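What Is Inside a Computer?

A computer case is like a small house, and every part has its own room. When we open it, we find the big green board. It is called the motherboard. The power supply is a metal box which gives electricity to everybody.
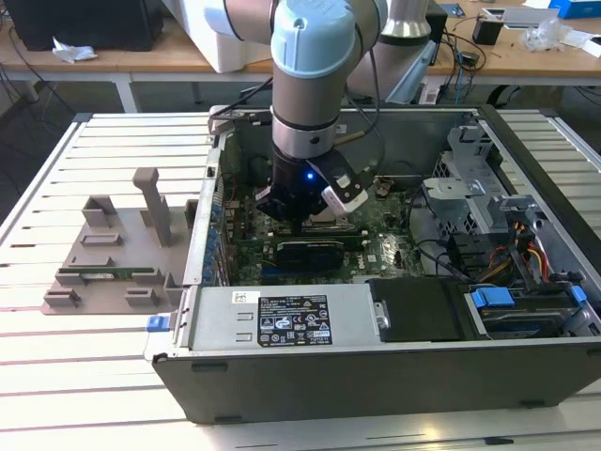

Where does it remember?

Next to the middle of the board there are long black slots. The memory sticks go in them, and small white clips hold them. The round silver battery helps the clock to go on at night.

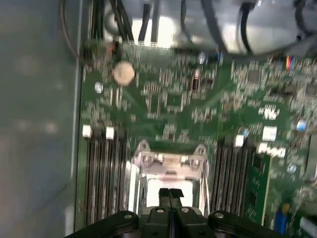

Where does it think?

The processor is the flat square inside a metal frame. It does the sums very fast, so it becomes warm. A whitish paste helps the heat to go out. 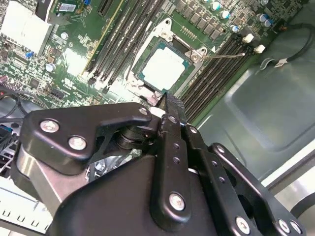 Sireo asks whether the paste is like toothpaste. It is nearly as thick, but please never taste it!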